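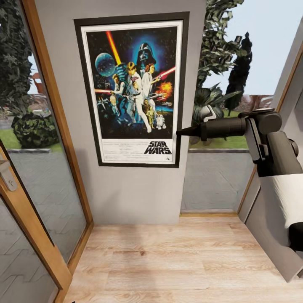
Stadach's poster swap is back, and it's moving indoors

20/02/2024

If you've been walking past the old Godoy shoe store on your way to the bus and wondering why the windows are papered over, I have your answer. The Stadach poster swap is coming back on the first weekend in September, and this year it gets a proper roof over its head.

I've been going since it was a couple of folding tables in the library parking lot, so forgive me if I sound a little excited. The swap works the same way it always has. You bring in a poster you're tired of, you get a paper ticket for it, and you trade that ticket for somebody else's poster. Framed ones get you two tickets. Movie posters go fastest (bring a Star Wars one and you'll have people following you to the table), then concert stuff, then travel prints. Those big motivational ones with the eagles tend to come home with whoever brought them, and I say that as a person who has carried the same eagle home twice.

Last year 500 posters changed hands in one afternoon, and then the rain came. I was there for that part. People were running across the lot with cardboard tubes under their coats, and a very nice railroad print from Bullunmont ended up in a puddle. So the move to the Godoy building makes a lot of sense to me, even if I'll miss the food truck being ten steps away.

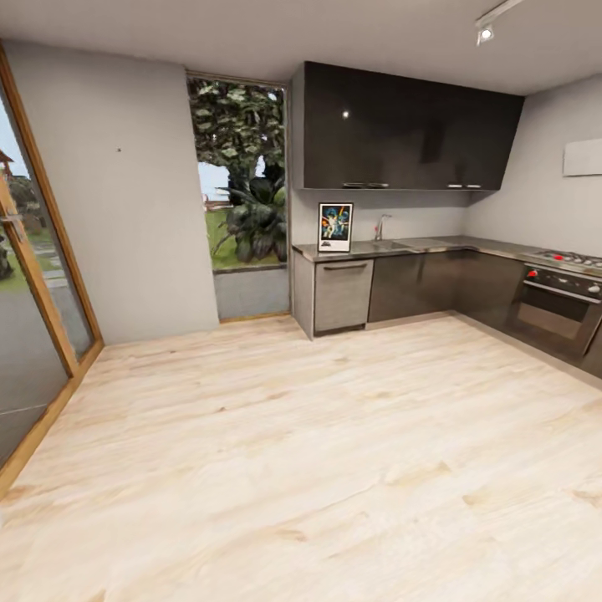 The doors open at 11 in the morning both days, and admission is $2, with kids under 12 getting in free. Tables for people who want to sell instead of swap are $32 for the weekend, and you can sign up for one at the Stullotell frame shop on the corner. They've also agreed to do small repairs on the spot, so if your frame has a loose corner or a missing hanger, bring it along and get in line early — that line was long even when it was just one guy with a staple gun.

A few things are different this time. Posters bigger than a standard movie one-sheet need to go in through the back, where the doors are wider. Loose glass isn't allowed anymore, so if your frame is cracked, take the glass out at home. And there'll be a separate wall for prints by people who live here, which I've been asking for since forever! You can hang up to two pieces, and you don't have to sell them if you just want to show them off.

Parking is the one thing I'd worry about. The lot behind the building is small and the street fills up with church traffic on Sunday morning. The Bullunmont bus stops right across the road, and you can take a rolled poster on board with no trouble. A framed one is up to the driver, in my experience.

Any posters left without a home at closing time on Sunday will go to the Stadach thrift store, where I'll probably end up buying one on Monday anyway. I already have my trade picked out for this year, and yes, the eagle is coming too.

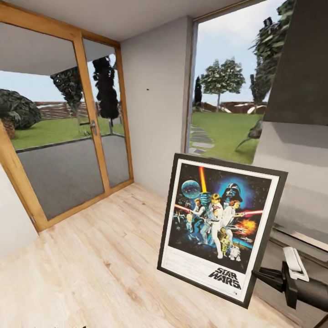
A framed Star Wars poster, with Darth Vader's helmet looming over the crowd.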